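3.2 Panel assembly and exposure

Incombe wall panels were built in two groups. The first used a mineral wool core between two sheets of fiber cement. The second used the same sheets with a woven reed core supplied by Allska. Both groups had the same outer size and the same edge seal, so that any difference in heat flow could be traced to the core.

Panels were conditioned in the Skuvodow test room until their weight held steady between two readings. They were then mounted in the opening between the warm and cold chambers. The gap at the edges was packed with foam strip and taped on both sides. Lodhi did the mounting for both groups, and Lauritsen checked the tape before each run.

Woven cores are harder to describe than sheet cores. A sheet has one thickness and one density. A weave has strands that cross, and air sits in the spaces between them. We follow the usual terms of basket work in this paper: the body is the main weave, and the border is the braid that closes its edge (Figure 4).

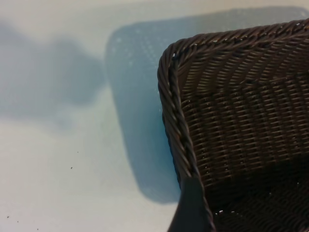
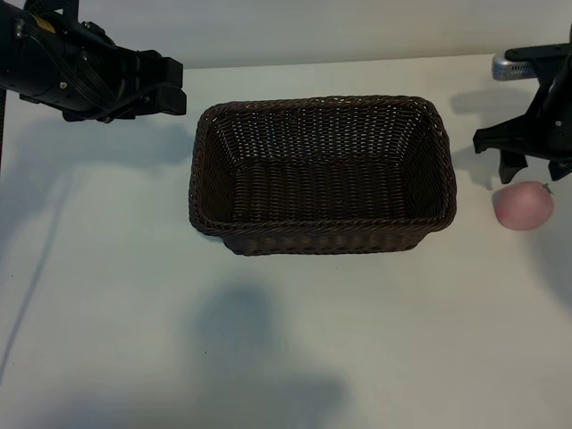 Figure 4. Dark brown woven basket with a braided rim.

Air spaces matter for two reasons. Still air slows the passage of heat, and a core with many small closed spaces will do better than one with a few large ones. If the spaces connect from bottom to top, though, air can rise on the warm side and fall on the cold side, and much of the benefit is lost. To limit this, each reed core was divided by paper strips laid flat across its width, 200 mm apart.

The exposure runs followed the conditioning stage. Each panel was held at 60 percent relative humidity on the warm side for 1,000 hours, and heat flow was logged throughout. A smaller set was left in place for 3,000 hours to look for slow changes in the edge seal. One run in March was stopped when the Prata humidifier lost its water supply on a Saturday. The data from that run were set aside and the panel was replaced with another from the same batch.

Heat flow was taken from the middle of each panel only. Readings near the edge include heat that passes through the frame, and we did not try to correct for it. Results for the two groups are therefore comparable with each other but should not be read as values for a finished wall, where studs and fixings would add to the loss. Section 3.3 gives the sensor layout and the method used to average the readings.

Last updated: March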